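Nylon shuttles for a beginner club - worth it?
Badminton Chat > Equipment

junen_smash
15 Jun 2022
Our Tollum group has gone through 12 tubes of feathers since December and I'm sold on switching to nylon! They last, they're cheap, and the new players don't feel bad about mishits. Anyone else made the jump?

Grodico
Love the energy, but no. Nylon flies flat and drops late. People learn the wrong timing on clears and then have to fix it.

netcord633
Disagree! I started on nylon and moved to feathers after 3 months - took me two sessions to adjust. Get the right speed for your hall and they're great fun.

junen_smash
Exactly what I hoped to hear. And the yellow ones are so much easier to pick up against our white walls!

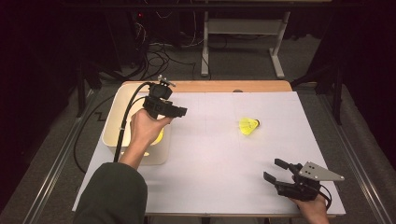 Athumani
Color helps, sure, but I'm with Grodico on the flight. Try feathers for matches and nylon for drills.

netcord633
Okay, I could live with that :)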